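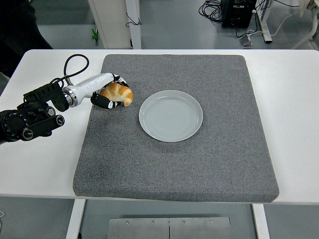 Breakfast club moves to the side hall

Last updated: June 22, 2021

From next month the Skernham breakfast club will meet in the side hall of the Liew building, and not any more in the front room. The front room needs a new floor, and the work will continue until December. Please use the entrance by the bicycle stands. The door opens at the same time as before.

The price stays at 2 pounds for a drink and one pastry. Croissants will come from Pestari, the bakery which has delivered to us since the spring. If you would like bread without milk or egg, please write it on the list one day before – the bakery cannot change the order in the morning.

Last year we served 3792 breakfasts, and 407 of them were taken home in a bag. Sekar Yeoh has asked that members bring their own bag or box when this is possible. Paper bags have become quite expensive for us.
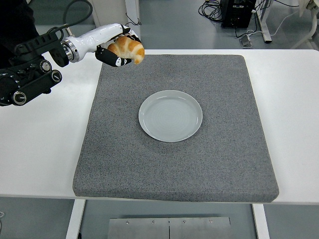
Stanisława Wysocka wrote to us that the side hall is colder than the front room, and that older members would be thankful for a heater near the long table. We have asked the building office and we wait for the answer. Until then, a warm jumper is a good idea.

Questions about the move can be left with Hakim Mandagi, or in the post box of the club, number 553.

Recent items
Bullasent walking group: new meeting point
Library corner looks for children's books
Summer opening hours at the Liew building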